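Re: [smalloffice] replacing the old desktops - all at once or one by one?

Ilari Savolainen wrote:

> We have 16 desktops at the Relliso office, all bought the same
> spring, all getting slow at the same time. Boss wants a number
> by the end of July. Quote from Koreck for a full swap came in
> at 3690 and that's for refurbished ones, no monitors, no
> setup. Is that sane? Or do we limp along and replace as they
> die? Has anybody here just put memory and new drives in and
> called it done? I am the "computer person" because I once
> fixed the printer.
>
> Also what do people do with the old ones. We have a closet
> but the closet is full.

Ilari, quick answer before I have to run, will try to do better tonight.

3690 for 16 refurbs is not crazy. Not great either. Ask Koreck what year they are and what the warranty is, in writing. We got burned at Cuevas on a batch that was "refurbished" meaning somebody wiped the dust off. Three came back inside a month and then the arguing over who pays shipping. Get the shipping thing in writing too.

On upgrading in place - yes, we did it, 13 machines, two winters ago. Drives made the biggest difference by far. If yours still have the spinning kind then do ONE, give it to whoever complains loudest, wait a week. Ours went from make-a-coffee boot times to under a minute. People thought I'd bought new computers. I did not correct them.

Memory, depends. Look at how much is in there and how much is being used at like 3 in the afternoon when everybody has forty tabs open. If it's maxed out then add some. If not then save your money. 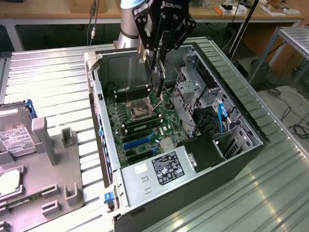
Budget wise what I'd tell your boss is two numbers, not one. The Koreck number, and a number for drives plus memory plus your time. Do not leave out your time!! I left out mine and it was four Saturdays. Allow an hour a machine for the first few, most of that is copying files and finding out somebody kept everything in the recycle bin (really). The hands-on part is short. Tower on its side, side panel off so you're looking straight down at the board, same as in the picture, and the memory is right there next to the processor socket, two modules side by side in that one. Ground yourself first, touch something metal. Leave the processor alone, a new one is never worth it on a machine that age and the lever on the socket is a good way to bend something. Write down which modules came out of which box. I didnt and regretted it.

Check before ordering anything:

- what kind of memory, the sticker on the module usually says
- are there free slots or do the old ones have to come out
- does the case have a spot for the smaller drives or do you need brackets. Brackets are cheap but you need them the same day, not a week later
- will the thing run whatever version of windows you need to be on. If no then stop here, buy the refurbs, none of the rest matters

That last one should of been first. Start with that one.

Replacing as they die - we did this before I knew better and I'd say don't. You end up with nine different models, nine different power bricks, and the dying always happens in payroll week. If the money isn't there for all of them then do half this year and half next, and keep the best of the old ones on a shelf for spares. Two is plenty. Not six. I had six.

Old machines - pull the drives first, every time, even if somebody swears there's nothing on it. We have a box of drives that goes to the shredding place once a year, they charge us 200 flat for the box and give a certificate, which the auditor liked. Your area may be cheaper. The towers themselves went to the county recycling day for nothing. The school took four but wanted them working, with keyboards, and delivered, so that was another afternoon gone.

Enda Scanlon on this list did the same thing at Nistard with more machines than either of us and I think he leased. Enda are you reading? What did the lease come to once you counted the return fees? I remember you being pretty mad about the return fees.

One more thing, labels. Put a label on the front of every machine with a number and keep a sheet, number, who has it, whats in it, date you last opened it. Dull but I use that sheet more than anything else I've made at this job. Can send you the blank if you want, it's just a spreadsheet.

Ok late for the dentist. Will look up what we paid for the drives when I'm back, the receipt is in a folder somewhere. Prices have moved since anyway so don't hold me to it.

oh and check the closet for a fan. The old network stuff in ours was cooking behind the towers the whole time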